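莱多尼斯护理院“双臂协助”项目进展报告（年中）

报送：埃斯皮里图基金会（Espiritu）项目办
执行单位：莱多尼斯护理院（Ledorness），祖克门楼（Zurkgate）二层、三层
日期：2018-07-04

一、先说总体情况

上次报告交出去的时候，机器人还只在培训室里推空椅子，我们自己心里也没底。现在写这一份，心情完全两样了！设备已经进了祖克门楼的病房，跟着日班一起干活，二层和三层的护理员对它从躲着走变成了主动叫它，有时候两个楼层还要抢。这半年里我们走了弯路，也有几项指标没有做到，下面都会写到，但总的来说，这是我们院近年来做得最让人有劲头的一件事。

项目用的是Drustum双臂移动平台（院里的人都直接叫它“德鲁斯”）。按照申请书里写的范围，它只碰物，不碰人：轮椅的取送、摆位和归位，被服车的推送，病房里杂物的归拢。扶老人起身、翻身、转移，仍然由护理员亲手做，这一条从第一天起就没有松动过，今后也不打算松动。

二、为什么从轮椅开始

申请的时候评审问过我们，护理院里可以自动化的事情那么多，为什么偏偏挑推轮椅。当时我们回答得比较笼统，现在可以讲得具体一些了。

轮椅这件事看着小，其实特别碎。老人要下床去吃饭、去做康复、去花园，护理员先得去找椅子，找到了推过来，挪开床边的东西，摆好角度，刹车，再去扶人。回来之后又倒着来一遍。很多时候人已经坐在床沿上了，椅子还在走廊另一头，护理员两头都放不下，只好喊同事。喊来的同事手里的活就断了。早饭前那一阵，两个楼层几乎都是这样互相喊来喊去。

现在的做法是，护理员在床边的呼叫面板上点一下，德鲁斯去轮椅停放区取椅子，双手握住两边的推把推进来，在床边停好，然后退开。护理员从头到尾不用离开老人。就这么一个改变，早班的节奏明显不一样了，三层的一位护理员在座谈会上讲，她第一次觉得早饭前这段时间是可以好好跟老人说句话的。

三、本期完成的工作

1. 病房实地运行。设备从培训室转入二层，随后扩展到三层，本期在病房内共完成轮椅摆位378次。每一次都有护理员在场，记录由当班护理员填写，没有另外安排人去统计，所以备注栏里写什么的都有，有人写“好”，有人写了半页纸，后者对我们帮助很大。

2. 人员培训。完成基础培训的员工共70人，包括护理、保洁、康复和夜班。原计划只培训日班护理员，后来保洁组主动提出要参加，理由很实在：设备走的路就是她们拖的地，她们得知道它什么时候会来、怎么让它停。这个意见提得太对了，我们马上加了场次。

3. 急停与让行规则。和各班组一起定下了让行规则，贴在每个楼层的护士站。核心内容是：老人先走，护理员先走，推车先走，机器永远最后走。任何人觉得不对劲都可以按急停，不需要事后写说明。最后这一句是夜班的同事坚持加上的，他们担心按了急停会被追问，结果反而不敢按。加上之后，急停按得多了，问题也暴露得早了，我们很感谢他们。

4. 折叠轮椅的抓握。这是技术上花时间最多的一块。院里的轮椅新旧不一，推把的粗细、高度、套子的松紧都有差别，折叠椅的布靠背又会往下坠，推把受力以后会略微往里收。最初设备推着推着就歪，走到床尾要停下来重新握。现场工程师调整了两只夹爪的力度配合，又让左右两臂分别校正，现在在床和床头柜之间那种窄地方也能推得比较稳了。我们有一位康复师特别爱看它进窄位，每次都要站在门口看完才走。

四、人的工作发生了什么变化

基金会在立项时特别要求我们写清楚这一部分，我们也觉得这是整份报告里最值得写的。

首先是走路少了。早班护理员来回找椅子的路程减下来以后，最直接的反馈来自膝盖和脚。有几位年纪稍长的同事说，下班上楼梯不那么怵了。我们没有做医学测量，这里只如实转述。

其次是多出了一个新的岗位内容，我们叫“楼层协调”。每个班次有一位护理员负责设备的排队、充电提醒和记录。起初我们担心这会变成额外负担，所以给了补贴，并且规定当协调的人那一班少负责一间房。到现在，愿意报名轮值的人比需要的还多。有两位原来最反对的同事，现在教别人教得最起劲！

再次是物品摆放的习惯变了。机器进房间，对地面的要求比人高得多。纸箱、拖地的线、掉在地上的手套，人一抬脚就过去了，机器要停下来判断。一开始护理员觉得是在替机器收拾屋子，有怨言，我们也承认这个抱怨有道理。后来大家商量的办法是把“清地面”并入交接班检查，由交班的人看一眼，接班的人看一眼，不单独派活。执行得还不算整齐，三层好一些，二层赶上忙的时候仍然顾不过来。

也有不那么顺的地方。夜班目前用得很少，主要是嫌设备移动时有声音，怕吵醒老人，我们同意这个判断，没有勉强。还有几位老人不喜欢房间里进机器，我们在这几间房门口挂了牌子，设备不进，一切照旧由人来做。家属方面，问得最多的是“以后是不是人会变少”。我们的答复始终一致：项目期内不减编制，省下来的时间全部留在楼层里。这句话写进了和员工代表签的备忘录，复印件随本报告附上。

五、没有完成的和推迟的

被服车推送没有按期启动。原因是老楼的电梯门槛有高差，车轮过去会顿一下，堆在上面的被子容易滑。后勤正在改门槛，改好之前我们不试。

杂物归拢这一项只在培训室里做过，离进病房还有距离。薄布、手套一类软的东西，夹爪抓起来成功与否很看运气，团成一团的时候还好，摊平了就难。我们希望把这一项的验收挪到11月，请基金会予以考虑。

设备停机方面，本期因故障送修7天，问题出在腕部的一段线缆，护套磨损。更换后工程师重新走了线。送修那几天护理员恢复了老办法，有人在记录本上写“想它了”，后面画了个轮子。

六、下一阶段安排

下一阶段为期6个月，打算集中做这样几件事。一是把轮椅摆位推广到一层的短住病房，那里老人流动快，床位布局也常常变，对设备是个考验。二是和康复科一起重新画轮椅停放区，现在的停放区是按人的习惯设的，椅子一辆挨一辆，机器取外侧的还行，取里面的就要把外面的先挪开，费时间。三是给每个楼层的协调员安排一次互相观摩，二层看三层，三层看二层，很多好办法其实就在楼上楼下，平时忙得没空串门。

另外，员工提了一个我们原先没有想到的要求：希望德鲁斯推椅子进门之前能在门口停一停，给房间里的人一个准备的工夫。有的老人正在穿衣服，有的正在打盹，人进门会敲一下，机器也应该有它的“敲门”。这个功能工程师说不难，已经排进下一次更新，我们都很期待。

七、经费使用

设备租用、培训补贴和场地改造三项均在预算之内。培训因为加了场次，支出略高于原计划，从场地改造的结余中调剂，明细见附表。电梯门槛的改造由院方自筹，不占用基金会拨款。

八、需要基金会支持的事项

请批准杂物归拢一项延期验收。请协助联系其他受资助的护理机构，我们非常愿意接待参观，也想去看看别人是怎么让夜班用起来的。如果基金会的同事方便，欢迎在早饭前来一趟，那个时段楼里最热闹，看得最清楚。

附：祖克门楼病房，轮椅床边摆位 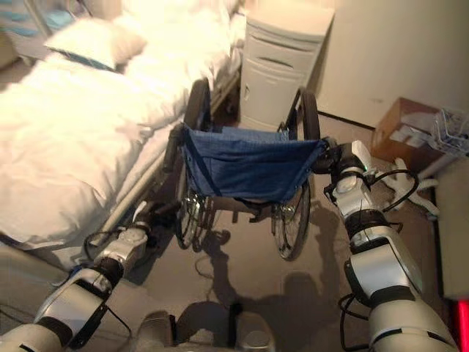 三层夜班看过初稿后请我们补记一条意见：门口停顿的功能他们很赞成，但提示最好用灯光，别用声音，要是能做到，他们愿意从清晨交班前那一趟轮椅开始试用。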